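Let the Robotics Club Keep Its Pretend Room

There is a little red cylinder that I have come to know very well this year, although I could never pick it up, and neither, for most of September, could the students in our after-school robotics club.

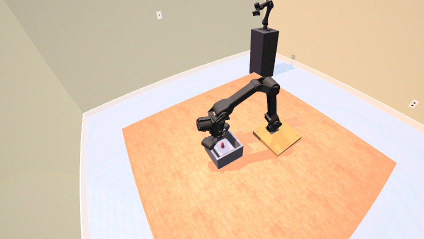

What the simulator is good for

When the Prundstead club started working in simulation, a fair number of parents were unhappy about it, and I will admit I was one of them. We had pictured kids with screwdrivers and grease on their sleeves, and there they were at four in the afternoon looking at a black arm on a yellow board, bending over a gray bin on a screen. It looked like a video game, and not even one of the exciting ones (no dragons, no race cars, just beige walls and an orange floor panel). Now that the school is deciding whether to drop the simulator and put everything into hardware for the Codato Cup, I would like to say a few words on behalf of the pretend room.

The first thing I'd point to is simply how many tries they get. The club log shows 746 runs at the bin task. Can you imagine that many runs with one real arm and 18 kids waiting for a turn? I've sat through bake sales that moved faster than that line would have. In simulation every student can have an arm to themselves, and the shy ones, who would hang back from a real machine for fear of breaking it, get to be as clumsy as they please.

And goodness, they are clumsy! I have watched a gripper come down beside that cylinder and miss it again and again, while its young programmer muttered and changed one number and sent it back down. I found that lovely to watch. How often does a seventh grader get to be wrong 70 times in a month without a single red mark on a page?

What it can't do

Now, I don't want to oversell it. A simulated cylinder stays as clean as the day it was drawn, and the students who went on to the club's real arm, an old Kollari, had a rude surprise when their tidy programs met a sticky joint and a wobbly table. They grumbled for weeks. I think they should grumble, and I think they should do it sooner, which is why I'd like to see the Kollari brought out by the second month instead of saved for spring like the good china.

What I'd ask the school to do

The hardware people have a fair point about money. The Teshome grant came to $714, and that does not go far when motors need replacing. But to me that is a reason for keeping the simulator, where a bad idea costs a child a few minutes and the club nothing at all. Let them have their first hundred bad ideas in there, and bring the better ones over to the workbench afterward.

So please keep both. If space in the schedule is the worry, I would gladly give up the monthly parent showcase, and I say that as someone who brings the lemon bars.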